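Subject: Re: [bench-arms] Table clearing: gripper height, cable routing and the common rail
Date: 6/15/19

Roya Khosravi wrote:

> Could you post the arrangement you have settled on for the two arms? We
> have the same pair in our workshop and cannot get both of them to reach a
> rack without the elbows meeting in the middle. Also interested in whether
> you kept the Soner controller or went over to Kioko, and what you are doing
> for rice. Ours goes everywhere.
>
> Second question, less urgent: is the rail bolted through the table or
> clamped? We have been told not to drill ours.

Replies in order, then some notes on the software for anyone else following the thread.

**Rail and bases.** Clamped. Both arms hang off one black slotted rail along the operator's edge of the table. The first version had each arm on its own plate, and the distance between the bases drifted by a few millimetres a week until the calibration was useless. With a common rail the bases can only move together, and a small shift of the whole assembly does far less harm than a change in spacing. If you can't drill, put a strip of rubber between the clamp pad and the wood and check the tension after the first 100 cycles. Ours settled a little and then stopped.

**Elbows.** Your collision is probably a question of work division. We tried letting either arm go for any object and the planner spent most of its time waiting for one to get out of the way of the other. The table is now split by function. The left arm gets rubbish and scraps, the right arm gets the rack. The tray sits between them and is shared, but only one arm may be below 80 mm over it at a time. That is a plain lock in the scheduler with a timeout, and it removed nearly all of the contacts. It does cost time. I have not tried anything cleverer.

**Layout.** Current state of the bench below. Red tray in the centre with the dishes on it, rack to the right, clear plastic container for rubbish at the upper left, dark grey tray nearer the left arm. The positions of the four are in the config file as fixed offsets from the rail, and I have stopped trying to detect them with the camera. Only the contents are detected. 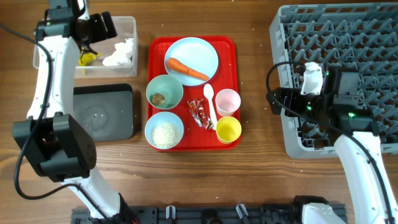 Roya asks off-list whether the left gripper should come down that close to the wall of the container, given that on hers the fingers caught the rim twice and the second time the wrist faulted. Fair point. The approach is lateral and then down, and the margin at the rim is 11 mm in the config, which I would not recommend reducing. If your container is a taller one, raise the transit height first and leave the margin alone. The wrist fault is a current limit on joint five. On Soner firmware it latches and needs a power cycle. On Kioko it clears by itself after the arm has been still for a bit.

**Controller.** We went to Kioko in the end. The Soner board is better made and its documentation is better, but it will only talk to one arm per bus, and with two arms I was running two clocks that disagreed. Kioko puts both on one bus at 200 Hz. The drawback is that its gripper force setting has four steps and no more, and the lowest is still too firm for thin plastic cups. I have put a series spring in the linkage on the right gripper. The drawing is on the Poreck page under "compliant linkage", second revision. Ignore the first one, the pin hole is in the wrong place.

**Cables.** Leave more slack than looks sensible. Each arm has a black cable that loops out and comes back to the joint, and the loop has to be big enough that the wrist can turn fully without pulling on the connector. I had mine tied down neatly along the link to begin with and broke two connectors. The loop on the right arm can drag over the table in low poses, so the planner treats it as a fat cylinder round the gripper. Crude, but it has stopped the arm sweeping cups over.

**Rice.** No answer, I'm afraid. Grains end up scattered on the wood and in the grey tray as well. The bowl is the cause: tipping from any height throws grains out over the rim, and tipping slowly leaves a lump stuck in the bottom. I have tried three pour profiles and the best of them is bad. The detector used to see single grains as objects and queue a pick for each, which locked up the left arm for an entire evening. There is now a minimum blob area and anything smaller is ignored. Loose grains get a brush and dustpan from me at the end.

Other items, in no particular order:

- Crinkled wrappers are hard for the depth sensor. The shiny parts come back as holes. I fill from the colour image and grasp at the centre of the fill, one finger width lower than the estimate.
- Crumpled tissue is easy to pick and difficult to release. Open the gripper fully and wait half a second before lifting.
- Pale dishes on the red tray segment well. On the grey one they were poor under the strip light. I changed the tray and left the threshold where it was.
- A spoon lying flat wants a finger with a thin lip. The stock fingers push it along the tray until it meets the edge, at which point they can usually get under it. I have left this as it is.
- Cups go to the rack last. If they go first, the right arm knocks them when it comes back with a plate.

**Parts.** The clamps, rail and clips are all Skaltex stock sizes. The clips are only there for cable and take no load. If you order, check that the slot pitch matches your base plate. They changed it at some point and both versions are sold under the same name.

I intend to put the config and the scheduler lock up on Poreck in August, once the names in it make sense to someone other than me. If you want it before then, write to me directly and I will send it as it stands.

Roya, what is the distance between your two bases, centre to centre? If it is less than ours, that may account for the elbows on its own.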